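Pukville Shared Workshop: Members' Help Pages
Hand-held grippers: box slips when passed between left and right

Our group is building a pair of hand-held grippers at the Porlow bench. A carton taken up by one gripper is to be passed to the other and set down in the tray. In 19 of 200 trials the carton turned during the exchange. The foam on the pads was renewed in April. We should be grateful for advice before any parts are recut.
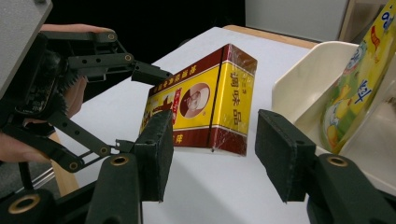 The linkage plates were cut to the Grornon pattern, and the finger arms are our own. Members will note that the right-hand pad leans in towards the carton and that there is open air between it and the end of the box. Is this angle a fault in the arm, or should the pad be expected to settle as the grip closes?

Posted by: Pilkington Bench Group

Porlow Tools Desk
The pad should meet the carton squarely when closed. Please check each bushing for play before altering the arm. It is also advisable to repeat the trial with one size of carton only, held in the left gripper and brought slowly to the tray.

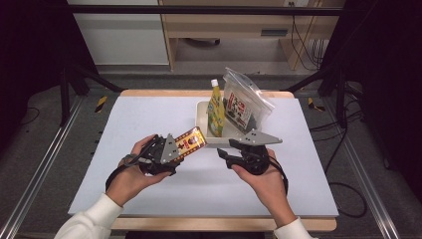
Checks to be made before recutting
Close each gripper on a flat block and measure the gap at the top and bottom of the pad. Where the two differ, a packing piece may be fitted behind the foam.

benchuser111
Had the same with ours. Softer foam helped a bit.

Related items
Gear teeth skipping under load (6 replies)
Cable ties for moving arms
Booking the Porlow bench

Last updated: Tuesday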